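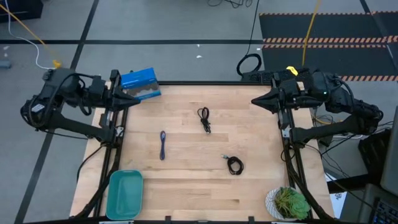

The two-arm table at the Saleck open day, with three cables waiting on the tabletop.

Reviews > Workshop Tools > Robots and Automation

Print this page | E-mail to a friend

Saleck two-arm table: review after one open day
By Fatos Vukadinović
Apr 6, 2020

I went to the open day at Saleck with a simple question. In our repair shop we sort and pack cables by hand, and it is boring work which my colleagues try to give to each other. Can a table with two small robot arms take a part of it? Saleck builds such a table, and visitors could stay near it as long as they wanted. I stayed 40 minutes, then I had coffee, and then I went back for the second demonstration.

The table itself I liked from the first moment. The top is light wood, with black metal rails along the edges, and the arms are mounted on opposite sides, facing each other. This is a good arrangement. Both grippers can reach the middle, and you still have the front free for putting things down. The grippers are narrow and pointed, more like a beak than a hand. For cables I think it is the right shape. For a heavy power supply I would not trust it.

The job of the day was cables. Two black ones and one dark blue, all coiled in different ways, had to go one by one into the teal tray at the corner. The demonstration was led by Osaze Okoro, and he was patient with our questions. He explained that the round bundle is the easiest for the arms and the long folded loop is the most difficult, because the loop opens when you lift it from the wrong end. I know this problem well from my own hands.

In the first demonstration the left arm took the blue cable on the second try. It was slow. A person does this in the time of one breath, and the arm needed long enough that the man beside me started to read his messages. But it put the cable down gently and the loop stayed closed. The round black bundle with the metal connector went better. The right arm took it at once, and I could not see any pulling on the connector, which was my biggest worry.

The second demonstration had one failure. A gripper closed on only one strand, the coil came apart in the air, and Mr. Okoro had to stop and make the bundle again by himself. He did not hide it or hurry us to the next room, and for this I give the company a good mark.

Now the things I liked less. There are many cables belonging to the system, on the arms and also on the floor behind, and in a small shop like ours I would want all of them in a channel before anybody walks there. The arms have thick bases which take more space at the sides than I expected. And I asked two times about the price of replacement gripper tips and received two different answers. They promised to write me.

I also asked about noise. The motors are quiet, and we talked over them without raising the voice.

Would I buy it? For our shop, not this year. We have too many kinds of cable and too few of each kind. If you pack the same cable all day, you should go and see it, and bring your own cables with you. I did not bring mine and I regret it. Mr. Okoro told me that visitors are allowed to put their own things on the table if they ask before the demonstration starts.

Build: very good
Gripping of cables: good, with some misses
Speed: weak
Space needed: more than it looks
My mark: 3 out of 5

Print this page | E-mail to a friend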